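Estgate and Garlow Bus Users' Group

Minutes of the meeting held on 2021-09-19 in the back room of the Grewal Hall, Estgate

The chair opened the meeting and welcomed those who had not come before. Apologies had been received from the Garlow parish representative and from the school.

Minutes of the previous meeting

These were agreed with one correction. Under "Stops and shelters", the stop opposite the chapel should have read the stop below the chapel. The stop opposite was taken out when the road was widened.

Matters arising

The secretary had written again to Urkell Coaches about printed timetables. A box of them had arrived, but they were for the previous winter and could not be used. The secretary will ask for the right ones and will offer to collect them from the depot.

The lost property complaint has been settled and the umbrella returned.

The letter to the doctors' surgery about appointment times had been answered. The surgery will try to give late morning slots to patients coming in from Garlow by bus, if they say so when they ring. Members were asked to pass this on to neighbours.

Service 15

Most of the meeting was taken up with this. Urkell proposes to change the 15 from January. The first journey from Garlow would leave later, the mid-afternoon journey would be withdrawn, and the bus would no longer go round by Mill Lane except on request.

The secretary read out the operator's letter. It gives two grounds for the change: the difficulty of finding drivers, and low numbers on the afternoon journey. It does not say when the numbers were taken. Members thought it likely that they were taken during the summer holidays, when the college is closed, and the secretary was asked to find out.

It was agreed that the later start was the worst part of the proposal. People who change at Estgate for the train would miss it, and the next one gets in too late for an ordinary working day. One member already leaves a bicycle at the station for the journey home, and said this was no answer in winter.

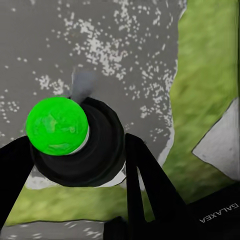
On the Mill Lane diversion there was less agreement. The lane is narrow at the top end and drivers have complained about parked cars. Some members felt that a bus on request would be enough, provided it could be asked for by telephone on the same day. Others said that people who most need that stop are the least likely to ring up for it. It was decided to ask for the diversion to be kept on market days and to accept the request arrangement for the rest of the week.

The petition against the changes now has 1,935 signatures. The sheets from the post office and the bakery have been brought in, and the one at the library is to be left out until the end of the month. The chair thanked everyone who had stood outside the shops with it. A copy will go to the county council and another to Urkell, and the originals will be kept by the secretary.

Action: secretary to write to Urkell asking for the dates of the passenger count, for the early journey to stay at its present time, and for a meeting before any change is registered.

Stops and shelters

The shelter at Garlow Green still has no seat. The parish council has the money set aside and is waiting for a price. The old seat was taken away for repair and has been found to be rotten at one end, so it will be replaced with a new one of the same length.

There was a long discussion about the kerb at Estgate Cross. The raised section stops short of where the bus now pulls in, so that the doors open over the lower part and anyone with a pushchair or a walking frame has a big step to manage. Drivers on the other routes pull further forward and have no trouble. The simplest cure would be to move the flag and repaint the box, and the chair will put this to the highways officer. If that fails, the group will ask for the raised kerb to be made longer, though this would have to wait for the next round of works.

The bin at the same stop is overflowing again. Reported.

Members were reminded that the hedge by the Garlow turn belongs to the house and should be reported to the parish clerk and not to the bus company. It has been cut back as far as the gate. The driver still cannot see anyone waiting after dark, and people are advised to stand on the near side of the post and hold up a torch or a lit phone.

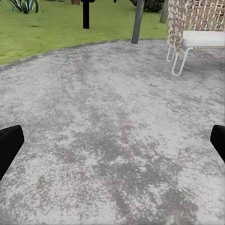 A member from the Garlow end replied that she had done this with a torch all last winter and had still been driven past. She thought a small solar lamp on the post would do more good than advice, and said that the next village had one which came on when a button was pressed. The chair asked whether it was reliable. She said it was, apart from a week of fog. It was agreed to find out the cost, who fitted it and whether the county had to give leave.

Action: chair to write to the highways officer about the flag at Estgate Cross. Secretary to ask about a lamp for the Garlow turn.

Fares and passes

The return fare to Estgate has gone up. The weekly ticket has stayed the same, and is now worth buying for anyone who makes the trip on most days. Several members had not known that it could be bought from the driver.

A parent raised the question of passes for students over school age. The form on the county website asks for a letter from the college, and the college will not give the letter until term has begun, so that the first weeks have to be paid for in full. The operator has been refunding these fares where the tickets are kept. It was felt that this ought to be written down somewhere. The secretary will ask for a line about it to be added to the timetable leaflet.

Concessionary passes were being refused by one of the ticket machines. The fault is said to have been put right, but members should note the time and the route if it happens again.

Newsletter

The autumn number is nearly ready. It will carry the petition report, the new train times and a short piece on the old Garlow carrier's cart, which a reader has sent in. Copies will be left on the buses if Urkell agrees, as well as in the usual shops. The price of printing has gone up slightly and it was decided to stay with black and white for the inside pages. 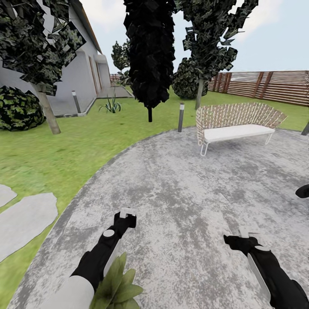

Estgate and Garlow Bus Users' Group: Newsletter and Minutes, Issue 7, page 2

Any other business

The clock in the bus station is slow. The station office has been told.

A member asked if the group had a view on the plan to close Church Street to traffic at weekends. The diversion would take the bus past the swimming pool, and some would find this handy. Others were worried about the walk back up to the shops. It was left until the council publishes a map.

It was suggested that future meetings should end in time for the last bus to Garlow. This was agreed without discussion, and the start will be brought forward to match.

Next meeting

To be held in the Garlow reading room, subject to the heating being mended. The secretary will put up a notice at the main stops once the booking is confirmed.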